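Notebook, clearing bench -- equipment plan for the next budget round
16/12/2023 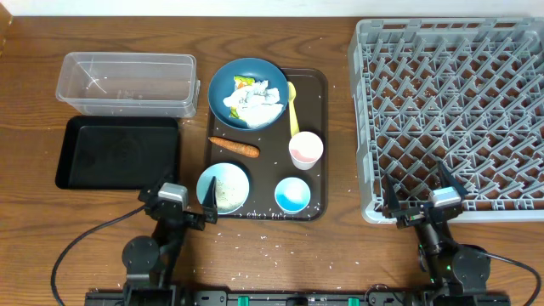
Clearing task, two arms. Left gripper at the rim of the light blue bowl, dish rack on the right.

Wanting Kang asked me to write down what we need to buy before the budget sheet is closed, so I write it here first and copy it later. Prices are without tax.

1. Gripper fingers. The pointed black ones are good for the spoon but I do not like them for bowls. The contact on a rim is very small, and when the bowl is round the finger slides along it. Fliso offers a wider finger with a soft pad, 21 per pair. I want to order 12 pairs, so we can keep spares and also cut some of them to try other shapes. Wanting prefers to print our own. We can do both, but printing takes my time and this is not in any budget.

2. Second bench. This is the big one. Clangate sent a quote of 1255 for the base rail, the table mounts and the cable set, arms not included. I asked twice if the rail has the same hole pattern as ours and the answer was "compatible", which I don't accept as an answer. I need the drawing. Until I have it, the line stays in the plan with a question mark.

3. Cable guides. Now the cables lie on the wood and go out to the left and right sides of the table. For a demonstration it is fine, for long days I am afraid for the connectors. Azar has a flexible guide which clips on the arm. Cheap, so I put it under small parts.

4. Spare camera module. We have one on each gripper and no spare on the shelf. In July we lost nine days waiting for a replacement, I don't want to repeat this. Skirkness asks 325 for one. Buy one now, and maybe a second one if the rail turns out to be cheaper from another shop.

5. Consumables. Rice, paper cups, carrots, coloring for the liquid. Until now we paid from our own pockets and this should stop. Also a hand vacuum, please. The rice goes everywhere on the table and I find it in my sleeves at home.

Things I decided not to ask for: a bigger dish rack (the gray one is large enough, the right arm has already little free space in front of it), and a new table. The wood has a strong grain and I thought it could disturb the vision, but I have no measurement for this, so I can not defend the cost.

Order of importance if they cut the money: camera, fingers, guides, rail. Wanting would put the rail before the guides. We did not agree yet -- she says a second bench doubles our hours, I say only if there is a second person to sit at it.

To do on Monday: write to Clangate for the drawing, ask Fliso about delivery time for the fingers, check which budget line the consumables belong to.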